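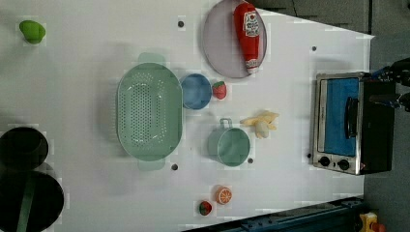
How do I set up Hosadeo so it tells me when my favorite actors have news?
Build a watchlist first, then switch on alerts for each name you care about.

Setting Up Your Star Watchlist

Your free account holds up to 75 names, so there's plenty of room for the leads, the villains and that one supporting actor you can't stop talking about!

1. Open Hosadeo and tap Watchlist at the bottom of the screen.
2. Tap Add a Star and type at least three letters of the name.
3. Pick the right person from the results. Plenty of performers share a name, so look at the film credits under each one before you tap.
4. Choose your alert types: Casting, Red Carpet, Interviews or Relationships. You can pick all four – we usually do.
5. Tap Save. A small bell shows up next to the name.

Note: Relationship alerts come in two kinds. Confirmed means the star or their publicist has said it publicly. Rumor means one or more gossip columns have printed it. New accounts start with Confirmed only. To see both, go to Settings, then Alerts, and turn on Show Rumors.

Following a Couple

Couple pages are so much fun during awards season, and they put two people's news in one feed.

6. Add both stars to your watchlist.
7. Press and hold the first name, then drag it onto the second.
8. Give the page a title, up to 29 characters, and tap Done.

If the pair splits up, the page stays put until you take it apart yourself. Press and hold the title and tap Separate. Both names go back to your main list with their alerts unchanged.

Caution: Deleting a couple page is different from separating it. Delete removes both stars and every story you saved under them, and we can't bring those back.

Note: Rumor stories drop out of your feed after 33 days unless you save them. Confirmed stories stay.

Steps checked by Griet De Smet, May 27, 2024. For importing a list from Bideck, go to the next section.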